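Does a Home Water Filter Pay for Itself? Siwan Vaughan Has Her Doubts

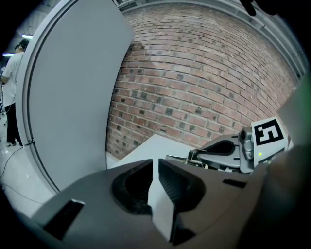
Do most households on town water need a filter under the sink? Very few of them do, according to Siwan Vaughan, and she used to sell the things.

Vaughan spent 8 years at Meditz, a plumbing supply house in Porow, before she began testing tap water for homeowners on her own. She charges $86 a visit. I asked whether she had a reason to talk people out of filters, given that the fee goes to her either way.

"Sure, ask that," she said. "Ask everybody that. I get paid if your water's fine and I get paid if it's awful. The guy at the store only gets paid one way."

It's a fair answer, though a person who sells tests does need people to be worried enough to order one. She didn't argue when I put it to her. Her own advice is to start with the yearly report from the water supplier, and to call her only if something in it looks off or the house has old pipes.

What bothers her most is the cost of cartridges. A customer in May showed her receipts adding up to $252 for a single year, on a system bought to fix a chlorine taste.

"A jug in the fridge overnight would have helped with that," Vaughan said. "They'd never tried the jug."

I wanted to hear from someone who disagrees. Kanokwan Jitpraphai runs a small cafe in Brustitz and has had a filter on her main line since she opened. She says the coffee is better and the kettles last longer.

"Siwan tells me it's the softener doing that work and the filter is just sitting there," she said. "Maybe. I'm not pulling it out to see."

Nor has she kept any record of what the kettles did before. I asked.

Vaughan does make exceptions. Lead is one, and she wants a filter certified for it, fitted right away, while the pipes get sorted out. Private wells are another - she won't guess about a well without a lab result in hand. For the rest, she'd like to see the word "pure" taken off the box.

"Pure compared to what?" she said. "I've read a lot of those boxes. They don't say."

Her own kitchen has a plain faucet. The replacement washer for it cost 39 cents, and she put it in herself.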